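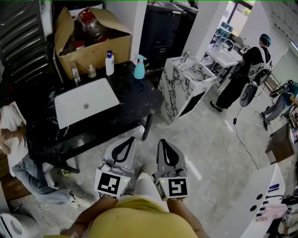

White sink, black marble countertop with white veining. Hard water shows up fast on a dark top.

Home | Local | Water & Roads | Schools | Letters

Zakolville's hard water is getting softer, and my kettle can't wait

By Adalberto Fontes
February

28 shares | 17 comments

If you live on the north side of Zakolville you already know about the crust. It's on the faucets, it's on the shower door, and it's in the bottom of my kettle, where it comes off in little flakes that I've been telling guests are "minerals" (they are!). So I was pretty happy to sit in the back row at the water district meeting and hear that the new softening plant on Jorneck Road is finally getting switched on this spring.

The plant will serve 3613 homes and businesses to start with, which covers everything north of the rail line plus the Ashworth blocks. The south side already gets its water from the reservoir and won't notice a thing. Those of us up here have been drinking well water for as long as I've been alive, and it tastes great, I'll fight anyone on that, but it's murder on a water heater. Mine died last fall and the plumber who hauled it off needed a second guy to lift it because of all the scale inside.

Paraskevi Kokkinos, who runs operations for the district, did most of the talking. She told us the changeover will happen in stages over four weeks, one neighborhood after another, with Ashworth going first. Your water may look a little cloudy on the day your street is switched. She said to run the cold tap until it clears, and to hold off on doing a load of whites. You'll get a card on your door the evening before.

Somebody asked about taste, naturally. Kokkinos said the plant takes out a good part of the calcium and leaves some in, so it shouldn't taste flat. "You'll probably notice it in the shower before you notice it in a glass," she said. "People use too much shampoo the first week and then wonder why it won't rinse out."

Now the money part. Bills on the north side go up a bit starting with the summer cycle, and the district hasn't settled on the exact amount. There was some grumbling about that, most of it from the row in front of me. On the other side of things, if you've got a home softener and want it gone, the district will give you a $60 credit for having it disconnected by a licensed plumber. More than 200 people have already signed up for that, and the form is at the front desk of the district office, next to the bowl of mints.

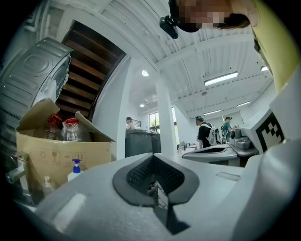 Free test strips are at that same front desk, and I grabbed a handful on my way out. You dip one in a glass of tap water, give it a shake, wait a bit and match the color to the chart on the packet. Soft water leaves it close to plain yellow and hard water pushes it toward a deep green. The middle of the chart is a yellow-green very much like the sleeve in the photo, and that's where Kokkinos expects the north side to land once everything is running. My kitchen tap? Green as a pine tree. I tried the bathroom too, in case it was somehow better in there, and got the same answer.

I also called Grurholm Plumbing out on the county road to ask what they'd tell people to do ahead of time. The woman who picked up said to clean your faucet screens now and then again a month after the switch, as old scale can break loose in the pipes and end up in there. Unscrew the tip, soak it in white vinegar overnight, rinse it, screw it back on. She said to keep the vinegar off marble, though, it'll dull the polish, so wipe up any drips on a stone countertop right away. I did not know that and I've been splashing vinegar around my mother's bathroom for years. Sorry, Mom.

If you're on kidney dialysis at home or you keep fish, the district wants you to call before your street's turn comes up. Everybody else can just wait for the door card. The street-by-street schedule gets posted at the library and at the district office, and the next meeting starts at 7 p.m. in the same room, with better chairs, I'm told.

17 comments | Share | Print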